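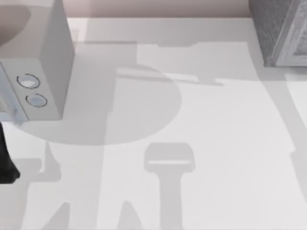
Der Fehler ist zum ersten Mal im Juni aufgefallen, in der Simulation der Zweiarmzelle, die wir bei Skirport für die Tastenprüfung von Jirner aufgebaut haben. Die Aufgabe ist einfach: Ein Arm hält, der andere drückt. Von 22 Läufen in der Simulation brachen 15 mit einer Kollisionsmeldung ab, obwohl sich die Arme in den Protokollen nirgends berührten. Diese Seite sammelt, was wir dazu wissen. Wer nur das Bild oben durchsieht, findet von den beiden Armen kaum etwas: links ragt ein schwarzer Finger bis an den weißen Block mit den zwei runden Tasten, alles andere muss man aus den Schatten auf der Tischplatte ablesen. Genau so sah auch die Ansicht aus, mit der wir in der ersten Woche gearbeitet haben, und das hat uns Zeit gekostet.

Was gemeldet wurde
Die Steuerung meldete jeweils »Mindestabstand unterschritten« und hielt beide Arme an. Der Halt selbst funktionierte jedes Mal wie vorgesehen. Falsch war die Zuordnung: Im Protokoll stand der rechte Arm als Verursacher, während der linke in Bewegung war. Alasdair Mackay hat die Meldungen nach Uhrzeit sortiert und dabei gesehen, dass sie immer kurz nach dem Wechsel von der oberen zur unteren Taste kamen.

Erste Vermutung, falsch
Wir haben zuerst die Hüllkörper der Greifer verdächtigt. Sie waren beim Umzug auf die neue Version von Kellunetti neu erzeugt worden und fielen an den Fingern zu dick aus. Bríd Ní Chonaill hat sie von Hand nachgezogen. Danach kamen die Abbrüche etwas seltener, verschwanden aber nicht. Die neuen Hüllkörper haben wir trotzdem behalten.

Zweite Vermutung, teilweise richtig
Der Block stand im Modell der Bahnplanung nicht dort, wo ihn die Physik hatte. Die Abweichung betrug 12 Millimeter, und zwar nur in einer Achse. Ursache war ein Bezugspunkt, der in der einen Datei in der Mitte des Blocks lag und in der anderen an der Unterkante. Beim Kippen des Blocks um die Hochachse fiel das nicht auf, beim Anfahren der unteren Taste schon.

(Korrektur zum vorigen Absatz: Gemeint ist Drehen, nicht Kippen. Danke an Mitiku Derese für den Hinweis.)

Die eigentliche Ursache
Die Gelenkwinkel des linken Arms wurden der Abstandsüberwachung mit Verzögerung übergeben, rund 17 Millisekunden nach denen des rechten. Bei langsamer Fahrt spielt das keine Rolle. Beim schnellen Rückzug von der Taste rechnete die Überwachung mit einer Stellung, die der Arm schon verlassen hatte. Die Zeitstempel waren vorhanden, wurden an dieser Stelle aber nicht ausgewertet. Liya Gidey hat das beim Durchgehen der Schnittstelle zu Gudeta gefunden – gesucht hatte sie dort etwas anderes.

Warum das ein Sicherheitsthema ist
Ein unnötiger Halt ist lästig. Derselbe Fehler kann aber auch in die andere Richtung wirken: Die Überwachung hält einen Abstand für ausreichend, der es nicht mehr ist. In zwei nachgestellten Läufen ist genau das passiert, der Halt kam zu spät. Die Freigabe für die echte Zelle wurde deshalb zurückgezogen, bis die Änderung geprüft ist.

Was geändert wurde
Die Überwachung verwirft jetzt Stellungen, deren Zeitstempel nicht zusammenpassen, und hält an, wenn länger keine gültigen kommen. Der Bezugspunkt des Blocks liegt in allen Dateien an der Unterkante. Für die Fehlersuche gibt es eine zweite Ansicht von schräg hinten, in der beide Arme bis zum Sockel zu sehen sind.

Noch offen
Der Dauerlauf mit voller Geschwindigkeit steht aus. Bontu Woldegiorgis bereitet ihn vor und trägt die Ergebnisse hier nach. Wer die Zelle mit einem älteren Stand von Kellunetti betreibt, sollte die Rückzugsgeschwindigkeit bis dahin auf dem niedrigen Wert lassen.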